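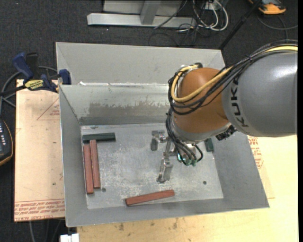
Does the Prerkari grasp planner learn anything useful without hand-labeled data? It learns a good deal, mostly from its own missed grabs.

I've spent 36 evenings with Kiros Weldu's method now (I know, I know!) and I'm still fond of it. After 50 tries per layout it got 68 percent of the blocks out of the bin, and the ones by the walls were the hardest, as always. Setup is slow and the manual rambles even more than I do, but I'd gladly run it again.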